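4. Unit Packaging and Household Sorting of Confectionery Waste

4.1 Background to the household study

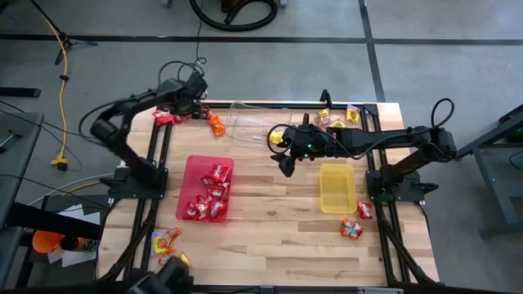
Small wrapped sweets present a difficulty for municipal recycling programs that larger food packages do not. Each packet weighs very little, is often made from more than one material, and is usually thrown away far from the bin where the rest of the household's packaging is collected. Earlier sections of this paper dealt with bottles and trays. The present section turns to single-serving candy packets (Figure 3) and to the habits of the households that buy them.

Figure 3. Candy packets and plastic containers on a wooden tabletop.

The study was carried out in the Serton collection district, which adopted a mixed packaging bin in August, two years before fieldwork began. Before that date, residents were asked to place all flexible wrappers in general waste. Under the new rules, wrappers made mainly of plastic film may go into the mixed bin, while paper-backed wrappers remain in general waste. The rules were explained in a leaflet delivered to every address, and the same text was printed on the bin lid.

A total of 254 households completed the full survey. Recruitment took place through the Guerreiro tenants' register and through notices at the Vutel neighborhood office. Households were asked to keep a written diary of the sweets they bought, where the sweets were eaten, and how the wrappers were thrown away. They also kept the wrappers themselves in a paper bag, which was collected when the diary was returned. The comparison of bag and diary forms the basis of the results that follow.

We use cookies to measure how readers use this site. By continuing to browse, you accept our use of cookies. Manage preferences | Accept all

4.2 Sorting behavior

The diaries and the bags did not agree closely. Most households reported following the local rules for all or almost all wrappers. The bags, however, contained far fewer wrappers than the purchases listed in the diaries would lead one to expect. The gap was widest for sweets eaten outside the home – in cars, at work, and on the way back from school – and smallest for sweets kept in a shared bowl or drawer. Distance from the bin therefore appears to matter more than knowledge of the rules, a result in line with our findings for bottles in Section 3.

Knowledge of the rules was nevertheless uneven. Respondents were shown sample wrappers and asked to say where each should go. Answers were mostly correct for clear film and mostly wrong for wrappers with a metallic inner surface. Many respondents took the shine to mean that the wrapper was foil and should be placed with cans. The leaflet does not mention metallic film at all, and the printed lid shows only a bottle and a tray.

Household size had a smaller effect than expected. Homes with children bought more sweets but did not sort them less well once the number of wrappers was taken into account. In several of these homes the diary was filled in by an older child, and the entries tended to be more detailed than those written by adults. We have not treated these diaries separately, although a later study might do so.

4.3 Effect of outer bags

Many sweets are sold in a printed outer bag holding a number of smaller packets. The Sunow assortment, which was the most frequently listed product in the diaries, is sold in this form. Its outer bag carries a disposal symbol, but the packets inside do not. By the time a packet is opened, the outer bag has often been thrown away and the symbol is no longer available to the person who needs it. Respondents who had kept the outer bag were more likely to sort the inner packets as the district asks.

Printing a symbol on every packet would be the simplest remedy, but space is limited and the symbol would have to be very small. A second option is to use the same film for the outer bag and the packets, so that one instruction covers both. The costs of this second option are considered in Section 5, together with the question of whether film of this size can be recovered at the sorting plant – a point on which the plant's own records are incomplete.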